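Bench notebook, packing and props
2018-02-21
Entry by Chia-jung Ho. Read by: S. Fang, Y. Chang

Purpose: settle the contents and placement of the green basket for the Duvside set, and start the wear notes on soft goods with hardware (pouches, key cases). Carries on from the December entry, where the basket list was left open.

Basket

The perforated plastic one stays. The wire one Sarla brought over from Flernville scratches the tabletop and is back on the shelf. Inside dimensions of the plastic one were taken in December and are on the inside cover of this book.

Contents are artificial produce only. Fill rule as agreed with Yuk-lan: one layer where possible, large pieces first, small pieces into the corners, nothing standing more than half its height above the rim. Cabbages are the problem. They are light for their size and ride up when anything is pushed in beside them. Put them in first, one to the back and one to the front, then the carrot on the diagonal, then the lemons and the potato. The carrot laid parallel to the long side leaves a gap that the small pieces fall through to the bottom.

Crisps go outside the basket. In the basket the bag either covers the produce or gets folded, and a folded bag keeps the crease.

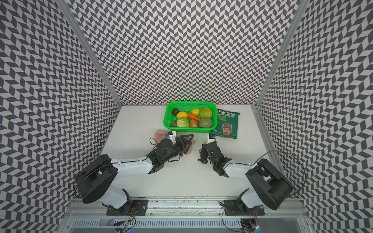
Produce basket at the back of the table, REAL crisps flat to the right of it.

Mass of the bag on the small scale, three readings, all 80 g including packaging. The scale reads to 1 g, so no point in taking more. Bag to be replaced when a seam lifts. Do not tape the seams. Tape changes the stiffness at the ends and Su-chen F. has already had to throw out one set of notes over it.

Table wiped with a damp cloth, then dry. Faint marks remain. They do not come off with the Flimholm cleaner either and I have stopped trying. The chevron panels were dusted only, no liquid on the print.

Pouch

Wear on the corduroy is slower than expected. The ribs lie down where the fabric is handled and come back after brushing against the nap. The hardware is what needs watching. A fitting that hangs free swings into its neighbors each time the pouch is moved, and plated parts lose their finish at the points of contact first. With a red carabiner and a pink plastic link both clipped to the one gold ring, the ring is the part to inspect, followed by the inside of the link where it bears on the metal. Zipper pull gets a look at the same time. 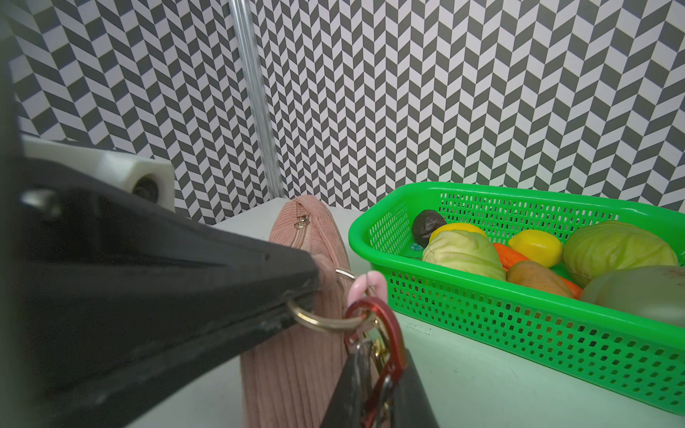 Inspection interval for soft goods is set at 22 handlings, down from the figure in the old sheet, which was written for plain fabric items with no metal on them. Log the item, the handling count and the state of each fitting separately. For the pouch, keep it upright beside the basket as it is now, zipper edge at the top, so that the fittings hang in front and can be checked without turning it over. If it will not stand, the stuffing has shifted and needs to be pushed back down into the base. Do not add stuffing without noting the mass before and after.

Pull test on a spare ring of the same pattern, from the Fung assortment box: hung from the bench hook with the 1,000 g weight for 18 minutes. Gap at the join measured with feeler gauges before and after, no change I could measure. That covers static load only. Repeated small loads are a different matter and I have no fixture for them yet. Su-chen Chu thinks the old door-hinge tester could be cut down to fit. She will measure it.

Storage

Soft goods on the upper shelf, not under the produce. Box lids closed. Sarla found dust in the corduroy last time and it took longer to brush out than the whole inspection.

Open items
- spare carabiner, same size, red if they have it (Su-chen Chu)
- decide whether the small round pieces stay in the list or get dropped (Yuk-lan)
- new label for the basket shelf, the old one still says "wire" (me)
- relative humidity in the cupboard, no reading taken, sensor battery flat
- copy the 22 into the printed sheet before it goes out again (Su-chen F.)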